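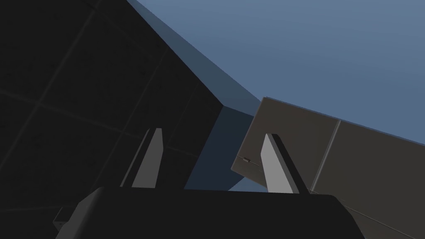

La pinza abierta en el simulador, entre un gran bloque oscuro y un panel pardo.

Comprar un brazo sin comprarlo todavía

Enero, presupuesto nuevo, y en la planta de Mondal la misma pregunta de cada año: ¿entra el robot o no entra? Esta vez hay partida. Hay también una hoja de cálculo con demasiadas pestañas y un simulador que lleva encendido desde octubre.

Mondal hace armarios metálicos y cajas para cuadros eléctricos. Series cortas, muchas referencias, paneles que se cogen de un lado y se dejan en otro. Trabajo de espalda. La idea era sencilla: un brazo, una pinza paralela, una mesa. Luego llegaron las ofertas.

Dos, para ser exactos. Ridum ofrece la célula completa, llave en mano, con vallado, formación y puesta en marcha. Vostwood vende el brazo y la pinza por separado y el resto se lo busca uno. La diferencia en la primera página asusta. En la última, bastante menos.

Porque el brazo es lo barato. Suena raro pero así salen los números: de cada 100 euros del proyecto, 40 se van en el brazo con su controlador y 60 en todo lo demás. Bancada, utillaje, seguridad, horas de integración, cable, más cable. En la oferta de Vostwood ese 60 no aparece. Aparece después, en facturas sueltas, y en otra cuenta.

De ahí el simulador. La licencia es de Zinberg, alquilada por meses, y en la oficina técnica la defienden con uñas y dientes. Se monta la célula en pantalla, se mete la cámara detrás de la pinza, se mira por dónde pasa y por dónde no. Nada de texturas bonitas. Bloques, planos, un fondo azul liso. Para decidir una compra sobra.

Y ha servido ya. La primera pinza de la lista tenía los dedos cortos para el canto de los paneles grandes. En catálogo cabía. En pantalla, con el panel inclinado, la carcasa tocaba antes que los dedos. Se cambió de modelo antes de firmar nada - el cambio costó una tarde y un par de correos algo secos con el proveedor.

Lo que el simulador no da: el aire comprimido que cae a media mañana, la chapa que viene con aceite, el suelo que no está a nivel. Para eso se ha pedido a Ridum una prueba con piezas reales. Han dicho que sí, pagando. Conviene preguntar si ese importe se descuenta luego del pedido, en Mondal no lo preguntaron y ahora están en ello.

Segundo capítulo, los dedos. Son piezas de desgaste y casi nadie las presupuesta. Mondal calcula 3 juegos al año, uno puesto y los otros en el cajón. Además un juego especial para las cajas con bisagra, que lleva mecanizado propio y plazo propio. Hay que pedirlo con el brazo, no cuando el brazo ya esta atornillado al suelo.

Tercero, las referencias. La empresa tiene 142 vivas en catálogo. El plan inicial era automatizarlas todas. Ya no. Se empieza por las planas, que son las que más se mueven, y las demás siguen a mano el primer año. Automatizar la cola larga salía más caro que la célula entera, con programas que se usarían dos veces por temporada.

Queda el mantenimiento. Ridum lo incluye un año y después cuota. Vostwood cobra por visita. Aquí la cuenta depende de si hay alguien en casa capaz de volver a enseñar una posición sin llamar a nadie. En Mondal lo habrá: dos personas del turno de mañana harán el curso, y las horas de curso van en el presupuesto, como debe ser. Un brazo parado esperando al técnico también cuesta, solo que no trae factura.

Algunas cosas que recomiendan apuntar antes de pedir oferta:

Peso de la pieza más el de la pinza, no solo el de la pieza.
Foto y medidas del hueco real, con puertas abiertas.
Quién pone el vallado y quién firma la conformidad.
Plazo de los repuestos por escrito.
Qué pasa con los programas si se cambia de integrador. De quién son.

La decisión, a finales de trimestre. De momento gana Ridum por poco, con la licencia de Zinberg prorrogada aparte para seguir probando recorridos mientras tanto. Si la prueba con chapa sale mal se vuelve a la hoja de calculo, pestaña nueva, y se pide a Vostwood otra oferta con la integración dentro.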